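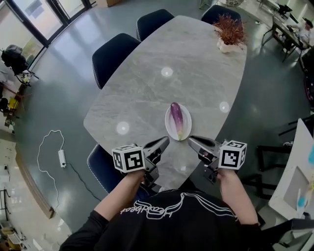 Ticket: Right gripper pose drops out during eggplant pick
Project: Nililov (student manipulation project, Flukstead lab section)
Component: hand-held grippers, marker tracking
Priority: medium
Status: resolved, monitoring

Problem
Tracking on the right gripper is lost for short periods when both grippers are brought in toward the plate. The left gripper tracks normally through the same motion. Task is the two-handed eggplant pick from the white oval plate on the marble-patterned table. Of 83 recorded attempts, the Monti log checker rejected most for gaps in the right pose stream. Jaw opening values are present during the gaps, so the gripper itself is still reporting.

Expected
Continuous pose for both marker cubes from approach to lift.

Steps to reproduce
1. Start Monti, load the Nililov task file, wait for both cubes to register.
2. Hold the grippers over the table with the jaw tips facing each other in front of the plate.
3. Close on the eggplant from both sides and lift.
4. Check the right pose stream. Gaps run to some 400 ms.

Log

Entry 1
Swapped left and right grippers between hands. Fault stayed with the right-hand position. Cube and printed markers ruled out. Swapped back.

Entry 2
Recalibrated the camera. No change. Reprojection error was already within the limit in the course notes.

Entry 3
Suspected glare. The tabletop is glossy and the ceiling lights reflect in it, one of them beside the plate on the right. Turned off the lights on that side and repeated. Gaps got shorter but did not go away. Exposure was on auto during all of these runs.

Entry 4
Locked exposure and gain, lights back on. Gaps now rare. The remaining ones line up with wrist roll past the point where only one cube face is usable.

Entry 5
Changed the Monti setting min_faces from 2 to 1 for the right cube. The left was already at 1. The right value came in with the config copied from the Tustberg team in March and was never checked against ours.

Entry 6
Ran 3 batches with locked exposure and min_faces at 1 on both sides. No rejected attempts. Pose is slightly noisier at high roll angles, within tolerance for this task.

Resolution
Config mismatch, made worse by auto exposure. Fixed file is in the project folder as the new default. Old recordings with gaps are tagged and should not be used for training.

Open items
Config diff against Tustberg for the remaining keys.
Retest after dark on Thursday with the window light gone.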